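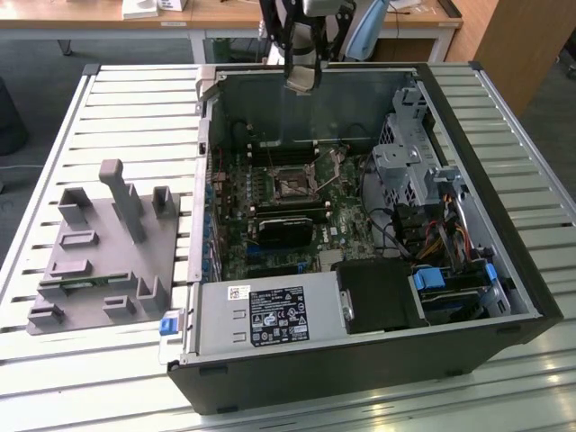
Cell 2 with an open DELL tower on the slatted table, gripper above the chassis, printed fixture to the left.

Setting up the disassembly cell for a new tower model

This page covers the changeover of the Akero disassembly cell from one desktop tower to another. It assumes the arm has been commissioned, the safety circuit has been signed off and the table has been levelled. If the arm has been unbolted or the table moved, do the full base calibration first and come back here afterwards.

Allow 40 minutes for a model that is already in the Keltar part library and half a day for one that is not.

What you need

- one complete tower of the new model, side panel off
- the printed fixture, with its clamps and bolts
- the Araya pendant, with the cell program loaded
- calibration pin and dial gauge
- 4 mm and 5 mm hex keys
- feeler gauges
- isopropyl alcohol and lint-free cloths

1. Isolate the tower and the cell

Unplug the tower from the mains and hold its power button in for 12 seconds. Wear a wrist strap for any work inside the case. Do not open the power supply at any point; it is removed as a sealed unit and goes to a separate stream.

Put the cell in manual mode, reduced speed, and take the key out of the mode switch. Only the person holding the pendant should be inside the marked area.

2. Clean the table

Brush out the gaps between the ribs. Dropped screws collect there and will tilt a case enough to spoil the heights. Wipe the rib tops with alcohol and let them dry. Check the bolts that hold the table to its frame and retighten any that turn.

3. Place the tower

Lay the case on its side with the opening facing up. Push it against the two stops and close the side clamp until it just touches, then a quarter turn more. Thin steel panels bow easily, and a bowed panel moves the motherboard tray.

Try to rock the case at each corner. If it moves, look for a foot or a raised edge sitting on a rib and shift the stops by one rib pitch. Do not pack the case with card or tape, as both compress over a shift.

Fold back any cables that cross the expansion slots or the memory. The vision check tolerates cables between the drive cage and the side wall, but a loop standing higher than the cage will stop the program with a clearance fault.

4. Fit the fixture

The fixture takes the small parts the arm lifts out, each in its own holder. It goes beside the case, on the power supply side for this model, with room left for the release tab to travel.

Bolt the base plate down at all four corners. Tighten diagonally and by hand only; the plate is printed and will crack around the holes if a driver is used. Check each bracket for play. A bracket that can be moved with one finger should be reprinted - glue does not hold for long under repeated insertion.

Use a scrap memory module or a similar strip of board to test the narrow slots. It should slide in under its own weight and stand without leaning. If it sticks, dress the slot with a fine file and blow out the dust.

5. Check the gripper

Close the fingers on a 0.5 mm feeler gauge and pull. It should drag evenly along the whole pad. If it slips at one end, the pads are worn or one link is loose. Replace pads in pairs. The order code is Tinomholm 233, and the same pad fits both fingers.

With the fingers open, rock each link sideways. Slight movement at the tip is normal. A click is a worn pivot pin, and the gripper should come off for service before any teaching is done.

6. Set the work frames

Fit the calibration pin and touch off three points on the case: two along the rear wall and one on the front edge. Save them as frame CASE. Repeat on the fixture, using the three dimples in the base plate, and save as frame FIXT.

Compare the origin of FIXT with the value on the cell sheet. The X distance from the arm base should read 1,017 mm when the fixture is on its standard ribs. A difference of more than 2 mm means the plate is one hole out or the pin is bent. Find the cause before going on; do not correct it with an offset.

7. Teach the points

Load the nearest existing model as a template and change only what differs. Teach in this order:

- safe height above the case
- approach above the rear wall
- memory, both rows where the board has two
- expansion card
- drive trays and their latches
- power supply release tab

Teach every approach point straight above its pick point. The rear wall stands higher than the board, so the wrist has to clear it with the fingers open as well as closed. Step through the move both ways.

Leave the CPU socket until last. On boards with a lever-type frame the cooler is taken off by hand before the tower enters the cell, and the program should check for this and refuse to start if a cooler is found.

8. Dry run

Run the whole program at 10 per cent speed with the grip commands switched off. Keep a thumb on the stop. Watch the cables and the drive cage in particular - most contacts happen there, on the way out with a part.

Repeat with grip on, one part at a time, then run the full cycle at working speed.

9. Record the changeover

Save the program under the model name, back up both frames and fill in the cell sheet with pad condition, rib positions and any slot that was filed.

Page last changed Sun 7 May. Pad order code corrected in section 5.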